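Bistley, 2 April 2026 - Honness Schools Trust has closed the science block at Bistley school after a boiler fault in February. No pupils were hurt.

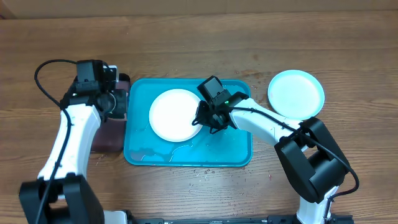 The fault released steam into a corridor beside 2 classrooms. Staff moved 23 pupils to the main hall. The school has 600 on roll. 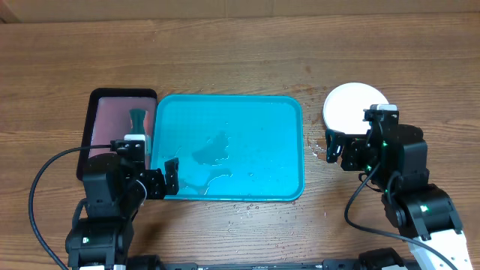 Vlček, the heating contractor, will replace the boiler and 200 metres of pipework - the block stays shut until both are tested.

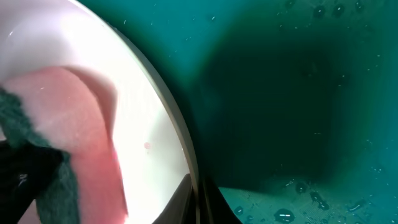 A pink sponge against the inside of a white bowl.

Contact: Ieuan Price, Honness Schools Trust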